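Belmiro Simões loved rule 28 more than any other in the Erkard handbook, and he read it aloud on Sunday, beaming. 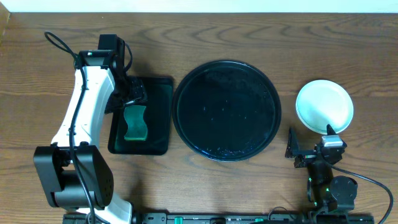
Rule 28 said a gripper must pause above a thing before it closes. Belmiro had fought two years for that pause! He watched the left one hang over the green sponge — patient as a heron — and nearly clapped.
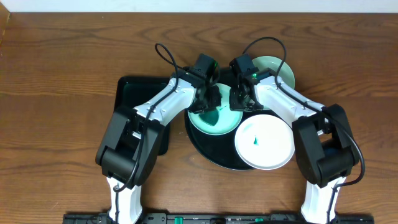 Tredasska wanted to know what happened when both arms paused at once and each waited for the other. Belmiro grabbed his pencil. A new rule, then: the left goes first, always. 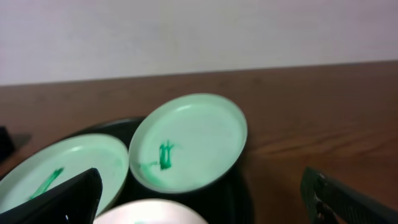

He wrote it in the margin, underlined it, and ran upstairs to tell Azevedo.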